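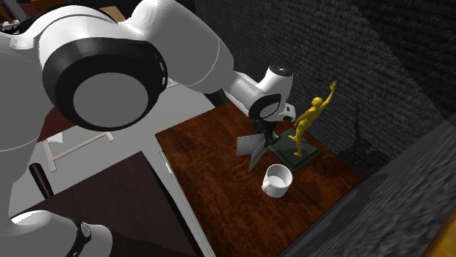
제4장 가격은 누가 정할까

저는 학생 때 경제학 책을 펴면 첫 장부터 그래프가 나와서 늘 졸았어요. 그래서 이번 장은 시장 이야기로 시작해 볼게요(그래프는 뒤에 나오니 걱정 마시고요!).

제가 한동안 살았던 브런콤(Brurncombe)에는 아침마다 열리는 사과 시장이 있었습니다. 사과를 파는 가게가 10곳이었는데, 값이 신기할 만큼 비슷했어요. 서로 짠 것도 아닌데 말이죠. 어느 해 3월, 옆 동네 켄소프(Kenthorpe)의 과수원에 서리가 내렸고 그 주에 들어온 사과는 461상자뿐이었습니다. 평소보다 한참 적은 양이라 값이 껑충 뛰었고, 저는 한동안 배만 먹었답니다. 배도 곧 따라 올랐지만요.

여기서 공급이 줄었다는 말과 공급량이 줄었다는 말을 구별해야 합니다. 서리 때문에 같은 값에 내놓을 수 있는 사과가 적어졌다면 공급 자체가 줄어든 것이고, 값이 내려서 상인이 덜 내놓는다면 공급량이 줄어든 거예요. 저도 처음엔 자꾸 헷갈려서 공책 귀퉁이에 적어 두고 다녔습니다.
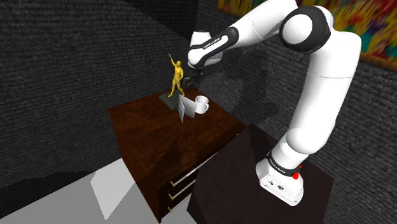 그래도 배값까지 오른 건 이상하다고, 서리는 사과밭에만 내렸는데 왜 배가 비싸지느냐고 초고를 읽은 독자 한 분이 물어 왔습니다. 좋은 질문이에요! 저처럼 사과 대신 배를 집어 든 사람이 많았으니 배의 수요가 늘어난 거죠. 이런 관계의 물건을 대체재라고 부르고, 4.2절에서 자세히 다룹니다. 그 전에 연습 삼아 여러분 동네에서 파는 과일 두 가지를 골라 일주일 동안 값을 적어 보세요.

4.1 수요와 수요량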